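Drostetti 浅色石材台面使用手册
第4章 日常清洁与擦布保养
修订日期:2019年2月6日

本章适用于厨房台面、岛台和窗台板。浴室台面的水垢处理见第6章,接缝胶的更换见第7章。台面安装完成后的头一周请按第3章执行,期间不要使用本章的任何清洁剂。

4.1 准备用品

随台面交付的 Cimum 养护包内有:
黄色擦布(干擦、收光用)
灰色擦布(湿擦用)
中性石材清洁剂一瓶
渗透型防护剂一瓶
塑料刮片一把
测试卡一张

另需自备:
水桶两个,一个装清洁液,一个装清水
喷壶一个
软毛刷一把,旧牙刷也可以
手套一副

关于手套:湿擦和涂防护剂时戴丁腈或橡胶手套。干擦时可以戴针织手套,也可以不戴。针织手套会吸液体,碰到防护剂后要马上脱下洗净。

黄布和灰布大小相同,边长都是44厘米。两种布分开放,分开洗。如果家里还有别的黄色抹布,建议在养护包的布角上缝一针深色线作记号,用记号笔写的字洗几次就看不清了。

注意:不要用百洁布、钢丝球、魔术海绵或带颗粒的去污膏。抛光面会被磨出雾斑,哑光面会被磨出亮斑,两种情况都只能请人上门重新打磨。

4.2 使用前检查擦布

每次干擦之前先看一遍布。步骤如下:

1. 把布拿到亮处,双手捏住两角抖开。
2. 正反两面各看一遍,再用手掌抹一遍。摸到硬粒就用指甲挑掉。
3. 检查四边有没有脱线。脱出的线头用剪刀剪平,不要拉扯。
4. 折两次,折成四层的方块。每擦脏一面就翻到下一面。
5. 各面都用过以后换一块干净的布。

刚拆封的布第一次使用前要单独过一遍清水,晾干后再用。黄布头两次过水可能掉色,不要和浅色衣物放在一起。
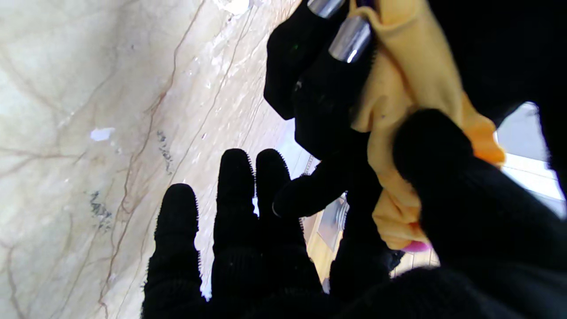 擦布上的杂质是浅色石材出现细划痕的常见原因。沙粒、盐粒、面包屑里的芝麻壳,都可能夹在布里跟着手在台面上来回走。布揉成团抓在手里的时候,大部分布面藏在褶皱里面,检查不到。像图中那样攒起来的黄布,表面略带绒感,能看见几个颜色较深的小点,靠近拇指的地方颜色也偏橙。遇到这样的布,先抖开摊平,用手指逐个摸一下深色小点:摸着发硬的挑掉,挑不掉的按4.6节重新洗;摸着平的多半是染上的颜色,可以继续用。偏橙的部位要看摊平以后的样子,颜色恢复一致就不用管,仍然偏深再按污渍处理。

提示:戴着针织手套摸不出细小的颗粒,做这一步时请摘掉手套。黑色针织手套的短纤维也容易粘到黄布上,粘上以后用胶带粘掉即可,对石材没有影响。

4.3 每日清洁

适用于没有明显污渍的台面。做完一顿饭后擦一次,平时不开火的话两三天擦一次。

1. 把台面上的小件移开。砧板、调料架和咖啡机底下也要擦到。
2. 用软毛刷把碎屑扫到一侧,用手或小簸箕接走。不要直接用布去推碎屑。
3. 灰布浸清水,拧到不滴水。
4. 从离水槽最远的一端开始,顺着台面长边直线擦。每一趟压住上一趟的边。
5. 擦到水槽边时把布洗一遍,再擦水槽四周和龙头根部。
6. 换黄布,按同样的方向干擦一遍,直到看不见水痕。
7. 把移开的东西擦干底部,放回原处。

第6步不要省。台面自然晾干后会留下圈状的水印,硬水地区尤其明显,一次两次看不出来,积上几个月就要用到第6章的办法了。

靠墙的挡水条和台面交接处容易积水。用黄布的一角包住食指,沿着接缝从一头推到另一头。不要用刮片刮接缝,刮片会割开密封胶。

4.4 每周清洁

1. 水桶里放两升温水,加一瓶盖中性清洁剂,搅匀。水温以手伸进去不觉得烫为准。
2. 另一个桶装清水。
3. 灰布浸清洁液,拧到半干,分区擦台面。一个区的大小以手臂不用伸直就能够到为宜。
4. 灶具两侧、油瓶底下等油多的地方,把湿布平铺在上面放五分钟,再擦。
5. 灰布在清水桶里洗净,把刚擦过的区域再擦两遍。
6. 用黄布收光。手掌放平,轻压布块,先横向后纵向。
7. 蹲下来,对着窗户或灯光从侧面看台面。有雾状痕迹说明清洁剂没有擦净,回到第5步。

注意:清洁剂不要直接倒在石材上。浓液停留超过一分钟,浅色石材上可能出现一块比周围深的湿印,通常一两天后会退掉。

注意:不要在刚放过热锅的位置上做清洁。等台面凉到与周围一样再擦。

台面前沿有倒角,布容易在这里打滑。擦前沿时一手扶住台面上方,一手用布从下往上包住边沿,横着移动。倒角下方的滴水槽每个月用旧牙刷刷一次就够了。

4.5 常见污渍

处理任何污渍之前,先用吸水的纸或干的灰布按在上面把液体吸走。按下去,提起来,换个地方再按。来回抹会把污渍扩大。

茶和咖啡
1. 吸干。
2. 用每周清洁的稀释液浸湿一小块布,敷十分钟。
3. 清水擦两遍,黄布收干。
4. 仍有颜色的,隔天再敷一次。连续敷三次仍不退,请联系售后。

食用油
1. 吸干,撒一层玉米淀粉,盖过油渍边缘一指宽。
2. 放过夜。
3. 用刮片平着把淀粉铲走,角度放低,不要用刮片的尖角。
4. 用稀释液擦,再用清水擦。

油渍在浅色石材上表现为一块半透明的深色。淀粉铲走以后颜色变浅但没有消失,属于正常,重复一到两次。

柠檬汁、醋、果酒、番茄
1. 立刻吸干,立刻用大量清水擦。
2. 擦干后侧看,表面发乌、摸着比周围粗糙,说明已经腐蚀。
3. 腐蚀痕迹不能用清洁剂去除,请不要反复擦。

姜黄、咖喱
处理方法同茶和咖啡。擦过咖喱的布不要再用于收光。黄布上沾了姜黄不容易看出来,在灯下对着干净的一角比较颜色,偏橙的部分就是。沾过姜黄的布请改作他用,比如擦垃圾桶或者窗槽。

蜡烛油、口香糖
1. 用保鲜袋装冰块压住,等它变硬。
2. 用刮片从边缘平推。
3. 剩下的薄层用稀释液擦。

铁锈印
多由湿的铸铁锅、罐头底留下。不要使用除锈剂,市售除锈剂大多含酸。拍照后联系售后。

4.6 擦布的清洗

黄布和灰布都可以手洗或机洗。

手洗:
1. 在垃圾桶上方抖布,把松的碎屑抖掉。
2. 温水里放少量中性洗衣液,浸十五分钟。
3. 双手抓住布,在水里开合揉洗。不要搓衣板,不要硬刷。
4. 清水过到没有泡沫。
5. 卷成筒压出水,不要拧绞。
6. 摊平挂起,阴凉通风处晾干。

机洗:
1. 装进细网洗衣袋。黄布一袋,灰布一袋。
2. 选轻柔程序,水温不超过四十度。
3. 不加柔顺剂,不加漂白剂。
4. 取出后马上抖平挂好。不要烘干。

提示:用过柔顺剂的布吸水变差,在台面上推着水走。可用清水加少量洗衣液连洗两遍,多数能恢复。

提示:不要和毛巾、毛衣、毛线手套一起洗,毛絮会缠到布面上。

布晾干以后摸一遍。整块发硬的,多半是洗衣液没有过净,重新过水。布面的绒感消失,或者边上脱线超过一指长,就该换新的。换下来的黄布可以降级当灰布用,灰布再降级擦地。

收纳时叠平,放在有盖的抽屉或者布袋里。不要揉成团塞在水槽底下,潮气散不掉,下次用时还会带着霉味。挂在龙头上的布也不适合直接拿来收光,那里溅到的东西多。

4.7 防护剂测试与补涂

台面出厂时已做过一次防护。厨房台面每半年测试一次,窗台板每年测试一次。建议固定在换季的时候做,比如每年5月测一次,半年后再测一次。

测试步骤:
1. 选水槽旁边和灶具旁边各一处,擦净,晾两个小时。
2. 各滴一小滩清水,大小如硬币。
3. 等十五分钟。
4. 擦掉水,与测试卡上的色块对照。

水滴仍然成珠,石材颜色没变:不用补涂。
水滴摊开,石材颜色略深:一个月内补涂。
水被吸进去,石材明显变深:等干透后尽快补涂,补涂之前避免在台面上放油和有颜色的液体。

补涂步骤:
1. 按4.4节清洁整张台面,晾一夜。
2. 打开窗户,关掉明火。戴丁腈手套。
3. 摇匀防护剂,倒在一块干净的灰布上,以布湿透但不滴为准。
4. 从一端开始薄涂,不要漏掉倒角和水槽开孔的边。
5. 等十分钟。
6. 用干净的黄布把表面没有吸进去的部分全部擦走。换面要勤,布摸着发潮就换下一块。
7. 二十四小时内不沾水,不放东西。

注意:第6步没有擦净,防护剂会在表面结成发黏的膜,粘灰。出现这种情况时,用布蘸少量防护剂把膜润开,再立刻用干黄布擦掉。

注意:擦过防护剂的布要单独摊开,在室外晾到没有气味再洗。不要团起来扔进垃圾桶,也不要放进烘干机。

4.8 问题与处理

收光后有细毛留在台面上
布太新或者和毛织物一起洗过。先用胶带粘布面,再按4.6节清洗一次。

台面上有直线状的细划痕,侧光才看得见
停止使用当前的擦布,按4.2节检查。抛光面的细划痕请在保修登记时注明位置,哑光面一般不需要处理。

湿擦后颜色不均匀
石材吸水不一致造成。等一天再看。仍然不均匀的,做一次4.7节的测试。

接缝处发黑
用旧牙刷蘸稀释液刷,清水擦净后吹干。刷不掉的属于密封胶发霉,见第7章。

黄布推不动,发涩
布上残留了防护剂或者油。换一块布,换下来的用温水加洗衣液浸泡后再洗。

4.9 补购

黄布和灰布可单独补购,均为四块一包。Jundbridge 门店和 Liepiņa 配件柜台都有现货,订货时报颜色,并说明用于 Drostetti 石材台面。黄布的配件号是1,869,防护剂的配件号是3,575。其他品牌的擦布如果没有硬边、没有印花涂层,也可以使用,第一次请在窗台板等不显眼的地方试擦。

防护剂开封后拧紧瓶盖,竖放在阴凉处,保存期见瓶底。瓶内出现沉淀或者分层,摇不匀的,不要再用。

下一章:第5章 水槽与台下盆的维护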